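Let's hear it for the cloth bag

I have loved drawstrings, totes and pencil cases since I was small, and I think we should all stop buying plastic boxes to tidy our homes. A cloth bag gives! You can squash it into the gap beside the boiler, sling it on a hook, or roll it up when it's empty (try that with a crate).

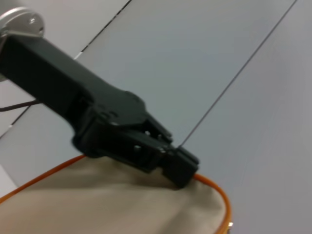

Soft at the top: a beige fabric bag.

My friend Hrvoje Dumitrescu disagrees, and we've been arguing since December. He bought a stack of lidded tubs from Graneck, 53 litres each, and swears by them. They're fine tubs. But they take up the same room full or empty, and his cupboard door no longer shuts. My whole sewing kit, over 100 reels of thread included, lives in two old flour sacks behind the sofa.
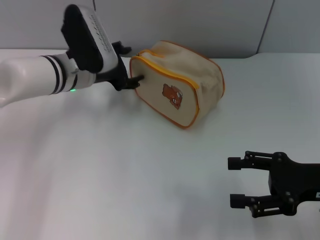
Mending is where cloth really wins for me. A split tub goes in the bin, but a split seam wants ten minutes and a needle, and you get to choose the colour of the thread! Even a small pouch that lies on its side on a white tabletop, with its front face there to be pressed by a fingertip, is only a few bits of fabric joined together, and anyone can learn to do that. I taught myself at 73 with a library book and a lot of unpicking. I'm now on my second quilted one, in green, with a pocket for my glasses.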